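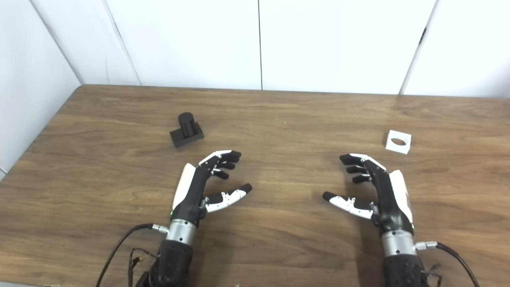

How long does a senior dog usually wait for a home at Clerholm? Longer than a puppy, I'm afraid, though Damir Tomić will tell you the wait has come down a good deal since he started matching older dogs with older people.

Tomić has run the adoption desk at the Clerholm shelter for eight years, and he talks about the dogs the way some of us talk about our cousins, with a lot of fondness and a fair amount of gossip. I had meant to stay for one cup of coffee and ended up staying for most of the afternoon.

"People come in wanting something small and young," he told me, "and I never argue with them. I just ask what their mornings look like. If they say they like to sit with the paper for an hour, well, I've got a beagle who feels exactly the same way!"

The beagle is called Serrano, and he was asleep under the desk the whole time we talked (he snores, and Tomić raises his voice a little to get over it). Serrano came in last March with bad teeth and a heart murmur. The teeth have been seen to, and the murmur is being managed with a pill he takes in a bit of cheese.

The fee for a senior dog is $125, and that covers the first checkup, shots and a microchip. I asked whether money was what held most people back.

"Some of them, sure, and I'd rather they asked me about it than walked out," he said. "But mostly they're scared of losing the dog too soon. I can't promise them anything there. I tell them about Zane."

Zane Laur adopted a thirteen-year-old shepherd mix named Genlow, and she was kind enough to talk with me by phone that same evening. She had expected a few quiet months with him, she said, and she got 703 days, which she had worked out on the kitchen calendar.

"He learned the stairs, he learned the mailman, he took over my good chair," Laur said. "I'd do it again, and I'm going to, once I've had the chair cleaned."

The shelter's next senior meet-and-greet is on 27th August, and Tomić asks that you bring your current dog along if you have one.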